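Denow: bimanual grasp and placement planner

Denow is the planning layer we use on top of the Sutano arm controller. It takes a head camera view and a target pose for a flat object, and returns two coordinated hand trajectories. This README covers the planner and the small set of recordings we tune it against.

What it does

Given an object held between two multi-fingered hands, the planner keeps the distance between the palms fixed while the object is moved, turned or tilted. It treats the object and both hands as one closed chain. If either wrist drifts by more than 4 mm from the chain, the motion is paused and replanned from the current joint state.

Most of our work is on thin, stiff office items and cabinets with doors. The hard part is that a flat object hides a good deal of what the head camera needs to see, so the cabinet pose is estimated before the object comes up and then held.

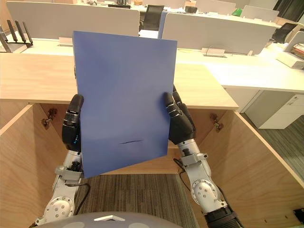
Cabinet poses are stored in the robot base frame and expire after 18 seconds. You can change this with cabinet_pose_ttl, but longer values gave us more knocks against the shelf edge.

Requirements

Python 3.10 or later
Sutano controller, April release or newer
Endari calibration files for the head camera and both wrists

Older calibration files will load, but the wrist offsets are read in the wrong order – convert them first with denow-convert.

Running

denow plan --scene cabinet_open.yaml --hands both
denow replay --episode 1199 --speed 0.5

Start with replay at half speed on a new machine. The replay command ignores the perception stack, so it is a quick way to check joint limits and cable slack.

Recordings

The tuning set has 260 episodes. Each one holds joint states, hand states and head camera images on a shared clock. Episode numbers are not continuous, as rejected takes keep their number. Doors are open at the start of every episode; door opening is handled in a separate package, Cifuentes.
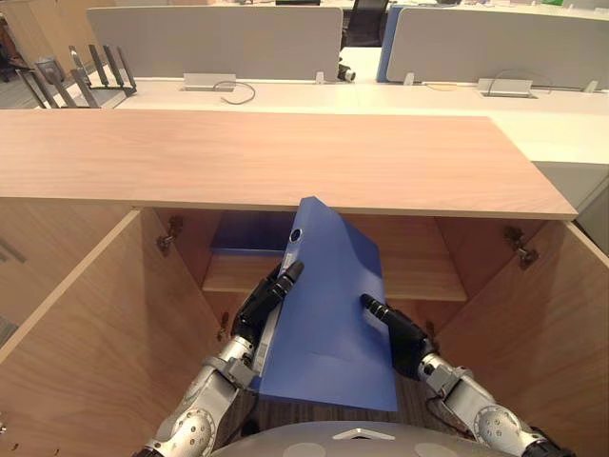
Endari Manipulation Software

Known problems

Binder covers can open while held, and the planner still models a binder as a rigid box. Set object_margin to a higher value for these.

Fingers that are extended and pressing on a surface are reported as "open" by the hand state filter. Use the raw finger angles if your code depends on contact.

Replanning near the shelf can pick an elbow-out solution on the right arm. Setting elbow_bias to 0.3 stops most of these.

Last updated 18 August 2024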